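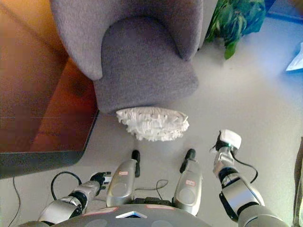
Werkstatt > Notizbuch > Polster und Bezüge > Scheuerprüfung

5. März 2019

Zweiter Durchgang mit dem Bezugsstoff von Stoltano. Im Prospekt steht »dauerhaft fleckgeschützt und für den Objektbereich geeignet«. Geeignet nach welcher Prüfung, steht da nicht. Auf meine Anfrage kam ein PDF mit denselben Sätzen in größerer Schrift.

Probe A (unbehandelt) und Probe B (mit Ausrüstung) auf dem alten Scheuergerät, Wollgewebe als Gegenlage. Nach 700 Touren bei beiden nichts, was ich ins Protokoll schreiben würde. Bei 2.000 leichte Pillbildung an B, an A kaum. Ausgerechnet die behandelte. Kann am Zuschnitt liegen, B lag etwas schräg zum Fadenlauf. Wiederholen, bevor jemand daraus eine Aussage macht.

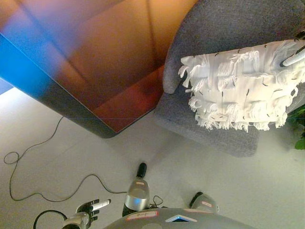

Sessel mit grauem Bezug, daneben Holzmöbel.

Fleckprobe: Kaffee, Rotwein, Speiseöl, je ein Tropfen, 60 Minuten Einwirkzeit, dann abgetupft. Kaffee an B perlt anfangs schön ab, der Rand bleibt trotzdem. Öl an beiden gleich schlecht. Mit dem Reiniger von Eshun geht der Rand weg, mit lauwarmem Wasser und Neutralseife aber auch. Wozu dann der Reiniger? Der Kollege aus Flinau schwört darauf, hat aber nie eine Stelle ohne mitlaufen lassen.

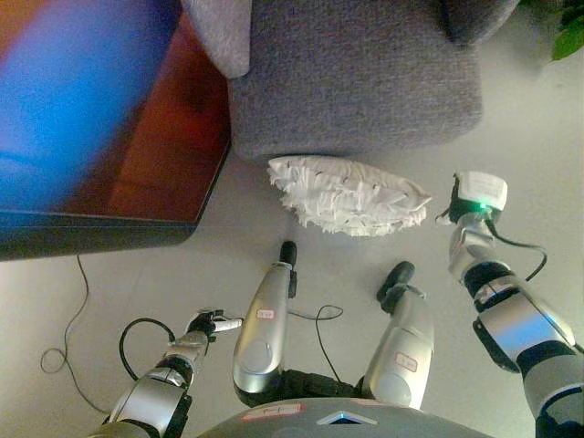
Beim Gewicht ist es ähnlich unklar. Ich komme auf 162 g für den Abschnitt, der Lieferschein rechnet mit deutlich mehr. Waage nachkalibriert, gleiches Ergebnis. Entweder ist der Rücken dünner beschichtet als beim Muster vom Juli, oder das Muster war geschönt. Rückstellprobe liegt noch im Schubfach, Tüte »Alness«, falsch beschriftet, bitte nicht wegwerfen.

Offen:
- B neu zuschneiden, gerade zum Faden
- Lichtechtheit: Streifen halb abdecken, ans Südfenster
- bei Stoltano nach der Prüfnorm fragen, diesmal schriftlich
- Öl noch einmal mit kürzerer Einwirkzeit

Bis dahin keine Empfehlung an Kunden.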